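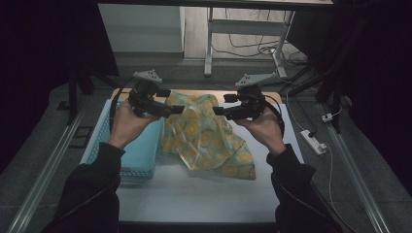
## 4. Folding task: set-up and trial run

This section covers the cloth-folding routine on the Drirkoro two-gripper station. It applies to hand-guided recording and to the unattended trials that follow. Read section 3 (power and cabling) first.

### 4.1 What to expect

Folding is the weakest of the household routines supplied. In our October trials at the Nastitz workshop, the station folded flat cotton tea towels correctly in 76 of 90 unattended attempts. Thin or slippery cloth handed over in a heap did much worse, and we do not quote a rate for it. Sorting folded items by size is not supported.

Treat the routine as a test of what the machine can do. It will not keep up with a person doing the same pile.

### 4.2 Preparing the table

1. Clear the tabletop apart from the cloth basket and one item of cloth.
2. Set the basket to the left, with its long side parallel to the table edge.
3. Place the cloth in the middle of the table. For a first run, lay it flat. For a crumple run, drop it from basket height and leave it as it falls.
4. Check that both gripper cables trail backwards, clear of the jaws.

> **Note:** Shiny or see-through cloth confuses the edge finder. If the preview shows a broken outline, dim the overhead lamp before changing any settings.

### 4.3 Recording by hand

1. Take one gripper in each hand and hold them above the table, jaws facing inwards.
2. Press **Start** on the foot switch and wait for 2 short tones.
3. Pinch a raised fold with one gripper. Find a free corner with the other.
4. Lift, spread and lower the cloth, then make the first fold.
5. Open both jaws fully before pressing **Stop**.

Keep each recording under 60 seconds. Longer files are accepted but are split at the next pause, and the second part is usually of no use.

> **Caution:** Do not pull against a closed gripper. The finger mounts will bend before the cloth tears.

### 4.4 Unattended trial

1. Load the recordings under **Tasks > Cloth > Fold**.
2. Stand outside the marked area and press **Run**.
3. Score the result as *folded*, *partly folded* or *failed*. A corner left turned under counts as partly folded.
4. Reset the cloth by hand. Automatic reset is not available in this release.

If the machine grips two layers at once, let it finish and score the run as normal. Stop it only if the cloth catches on the basket.

Settings for the Darnetti narrow fingers are in appendix C. Send corrections to this section to Gaétan MacDonald.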